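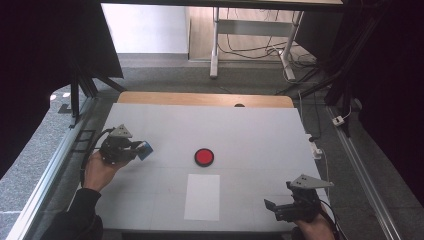
Page 2 of 17

Thread: Jeder server merge, loot tables and the Ovska raid

hedine_main
Patch notes for the merge went up on 4th February. Summary for anyone who skipped them: Serrano and Hedine shards are combined, the auction house is wiped and unsold items go to the mailbox, and the Ovska raid drops from a shared table. The mailbox cap stays at 200. Anything over the cap is deleted at first login.

tankspec
The cap is per character. Move the excess to an alt before the merge. Guild vault contents are not affected.

hedine_main
The notes say per account. Second paragraph, under Storage.

tankspec
They said the same in June and it was per character then. The wording was never fixed. I had three characters over 150 each and lost nothing.

Roel Jacobs
Tested on the public test shard last night. Per character is correct. The 200 count includes system mail, so clear your daily reward letters first. Attachments do not count separately. One letter with five items is one slot.

lowping
What happened to the shared table? On Serrano the second boss dropped class tokens. On Hedine it dropped crafting mats and the tokens came from the vendor at 500 marks each.

Roel Jacobs
Both are in the table now. Tokens are a separate roll and the vendor stays, same price.

lowping
Then the token rate is lower for Serrano players. We had a guaranteed token per clear.

hedine_main
Yes. You also get mats you did not have before. Net value per clear is close to even if you craft.

lowping
I don't craft. Most of my guild doesn't. A guaranteed drop replaced by a random roll plus a grind at the vendor is a nerf, whatever the mats sell for.
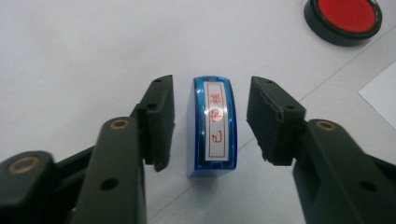 mirelle says the vendor route is faster anyway: marks are awarded for partial clears, so a group that wipes on the last boss still gets paid, and under the old Serrano rules that group left with nothing after the second boss.

lowping
Partial clears pay 17 marks. Do the division.

tankspec
Per boss, not per clear. Still slow. The weekly quest is the main source.

lowping
OK, per boss. My point about the token roll stands.

hedine_main
Has anyone checked name conflicts? I have the same character name on both shards.

Roel Jacobs
The older character keeps the name. The other gets a suffix and a free rename, used from the character select screen. Pets and mounts keep their names. Friends lists carry over, block lists do not.

tankspec
Block lists not carrying over is going to make zone chat unreadable for a week. Export yours to a text file from the social tab while you still can.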